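Speaker notes: What a small tournament asks of a town
Posted April 22, 2026 by Chia-jung Shih
Filed under: Golf, Events, Talks

Good evening, and thank you all for coming out. (Wait for the folks at the back to sit down, and say hello to King-fai Wei, who drove over from Podlow.)

I want to start with the Sturnstead Open, seeing as half of you have asked me about it in the parking lot already. We had 65 players in the field and 700 people through the gate on the final day, and if you were one of them you'll remember the line for sandwiches. I certainly do! I stood in it twice.

Tell the story of the 9th green here. We cut the hole on the left side, behind the bunker, and by lunch the whole crowd had wandered down there with their folding chairs to watch good golfers make bogeys. King-fai shot a 70 that day and still made a mess of that hole, and he has kindly said I may tell you so. (Let him answer back if he wants to.)
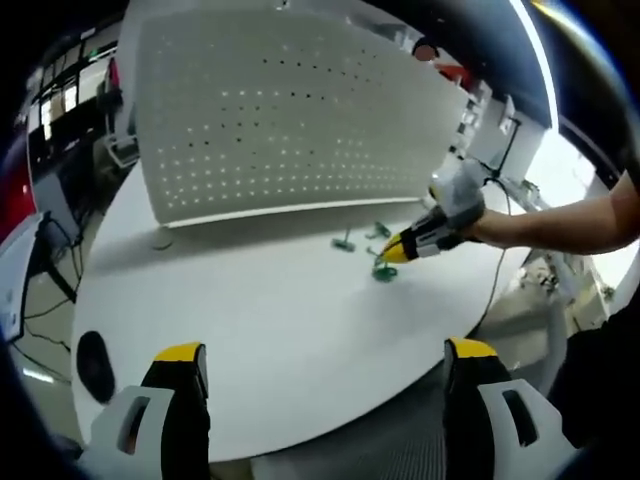 Scoring comes next, and I'll try not to go on too long, though you know me. In February we sat down to decide how cards would get from the last green to the board, and we went back and forth over it for most of an evening. What I'd love is a board with the plain good manners of that white panel, with its small holes in even rows, so a person can run a finger along from one name to the next without losing the place. Ours at Pemby last season had names squeezed in wherever they would fit, and I spent half the afternoon reading it out loud to people.

Then the walkers. If you've never walked a round with a player's family, please try it once. You learn when to talk and when to look at the trees, and you'll come home with sore feet and a very nice feeling about the game.

(If there's time, the rain delay at Ezzat. Keep it short, skip the part about the umbrella.)

Last, next year's date. We haven't settled it, so please don't book anything on my word. Sign the sheet by the door if you'd like to walk or help with parking, and then let's have some coffee and I'll take questions.

4 comments | 11 shares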